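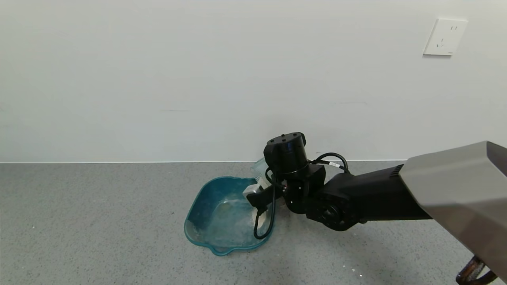
Print this message | E-mail this message
Search the archive: Enter keywords Go

Mullar Home and Kitchen List
Message 352
Subject: Re: Decanting dry goods and washing the tubs without a big sink

I had the same trouble when we moved into the unit at Jellaslow, so I'll answer the parts I know about. My replies are under each bit.

> Hello all. We're in a rental in Delar until April and the kitchen
> sink is tiny. I keep rice, oats, lentils and flour in clear plastic
> containers, the tall ones you can see into. They're due for a proper
> clean and I want to empty the lot first. Where do you tip everything
> while the tubs are drying? I've been using mixing bowls and I run
> out of them straight away, and then we can't cook.

I use a plastic washing-up basin and put it on the floor against a wall. It's a lot easier to tip a tall container down into something low than to lift it over a bowl on the bench. Ours is a plain one from the hardware shop at Mullar. Mine holds more than any bowl we own, and the wide top means the oats don't go everywhere.

Put the rim of the container over the rim of the basin, then tilt. If you hold it up high over the middle, flour comes out in one lump and you get a cloud. With rice it doesn't matter much except that it bounces.

I do one food at a time. Tip it in, have a look through it, then scoop it into a clean paper bag with the top folded down, and write on the bag what it is. Wipe out the basin before the next one. I did try lining the basin with a clean pillowcase so I could lift everything out together. It worked for lentils. It was no good for flour.

> Also, is one basin enough or do I need two? I don't want to buy
> things I'll have to move again.

Two, if you can stand it. One stays dry and only ever has food in it. The other is for washing. I got by with one for a year or so, but you have to dry it completely between jobs and I was always in a hurry. They stack inside each other, so it doesn't take up any more room in the car. Get different colours so you know which is which. If the shop only has one colour, a bit of tape on the handle or under the rim does it.

I wouldn't use a basin that's had mops or laundry in it, even if you've scrubbed it.

> The other thing is that some of the containers have gone cloudy. It's
> a sort of white haze, worse towards the bottom. Is that the plastic
> wearing out or is it something that will wash off?

It could be either. Dry a tub thoroughly and look at it again in daylight. Sometimes it's only moisture on the inside, and that goes when the tub has had the lid off overnight. If it's still there, run a fingernail over it. Starch and flour dust will come up a bit chalky. Hard water film is smoother and doesn't want to budge.

For starch, use warm water and ordinary dish liquid and leave it to soak for half an hour. For hard water, I use white vinegar and water, half and half, and leave it longer. Rinse well afterwards or the oats will taste of it.

If it's neither of those, then it's most likely fine scratches from the scoop or from a scourer, and there isn't much you can do. They're still fine for pasta and things in packets. I've stopped using anything rougher than a soft cloth. The dishwasher at our last place turned two of ours cloudy for good, so check underneath for the maker's instructions before you try that.

> And how long do you leave them before you fill them up again? I did
> it too early last time and the flour stuck in a ring.

Overnight, upside down on a rack or a folded tea towel, with one side propped up on a wooden spoon so the air gets in. Then right way up for the morning. The corners at the bottom are what catches you out. I wipe those with a dry paper towel wrapped round the handle of the spoon. Lids separately, and take the seals out if they come out. I've found weevils under a seal when there were none in the tub.

The washing basin I fill about half way and keep on the bench near the sink. I only carry it if I have to. When it's time to empty it I bail some out with a jug first. A full one bends when you pick it up by the ends, and I've had a wet floor from that more than once.

Going back in, I use a 4 litre jug with a wide lip for the rice and a big spoon for the flour. The newer food goes in underneath and the older on top. If that's too fiddly, put the old stuff in a small jar and use it up first.

Someone at the Ezzat end of the list was giving away basins a while ago. It might be worth asking before you buy. I have a spare lid set as well, square, no idea what brand, and you're welcome to it if the size is right. It's about a hand across. Measure yours on the outside edge and write back to the list.

Has anyone found a label that comes off after a soak? Mine leave the glue behind, and I've used eucalyptus oil on it but the smell stays in the lid.

Previous in thread | Next in thread
Print this message | E-mail this message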